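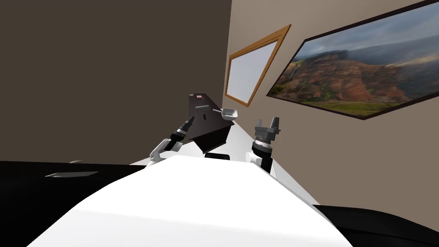
Handout 3: Visit to the Esaretti teaching lab

Read this before the visit in September and bring it with you. The first part is done in simulation, the second on the real arms in the Bonov room.

Part 1 – the simulated cell

Damián Fuentealba will run the demonstration. The model has two white arms with black sections, a long white table and a dark wedge standing near the far end of it. The scoop is at the wedge, with its handle lying across the face. One arm has its wrist and gripper close to the left of the wedge. The other has its gripper open, fingers up.

Things to note while it runs:

Which arm moves first, and whether the other waits for it.
How much of the table is hidden by the robot's own body from a viewpoint like the one at the top of this sheet. We come back to this in lecture 5 under occlusion.
How the planner deals with a thin handle. Ask to see the collision shapes switched on.

Damián ran the scoop task 200 times last term with small changes to the start position, and 47 of those runs failed. He will replay a few failures. Write down for each one whether you think the fault was in the grasp, the path or the contact settings.

Part 2 – the real arms

Groups of four. Stay behind the yellow line until the arm is in hold. Speed is capped at 300 mm per second for visitors – please don't ask for more. The Acuña group goes first, then Idex.

Write-up

Some 450 words, one per person. Compare one thing you saw in simulation with the same thing on the real arms. Pictures and worlds look tidy on screen, so say what was left out of the model and whether it mattered for the task.

Reading: chapter 6, sections on grasp planning and contact. Skip the proofs.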